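Workshop > Notebooks > Sorting cell > Ellham

2023-08-28

Picked this up from Murdo's note. The simulated cell still opened the fingers wider on one side after a restart, and the approach to the bin came in skewed. Went through the gripper model first and left the planner alone.

The left finger joint had an old zero offset in its config, left over from the Folby version in May. Took it out, reloaded, and ran open and close 58 times with no load. Both sides now report the same angle at each end of travel. Friction on the pads is unchanged.

Next was the bin pose. The table model was swapped for the curved one and the bin went in slightly turned. I have left it turned – Songül wants the pick and place routine to cope with that, and squaring it up would hide the problem. Parked the arm with the fingers at the bin and saved the wrist view. 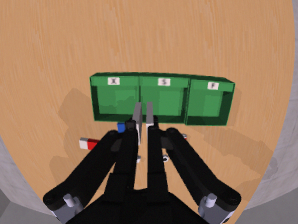

Wrist view at the bin. Compartments X, S and F, all empty. Fingers nearly closed, nothing held.

The letters are a bit soft at this render size. Defne's label reader needs them sharper, so I'll try the larger texture before touching her thresholds. The gripper also hides part of the small items on the table from this pose. Planning a look pose further back, before the approach, so the item list gets filled in first.

Physics step back to the default. Someone had it at 6 times that and the blocks were creeping.

To do:
– copy the joint config to the Ovlow machine
– rerun Hüsnü's 700 seeds overnight with the new offset
– ask Murdo if the Sjöberg table file can be deleted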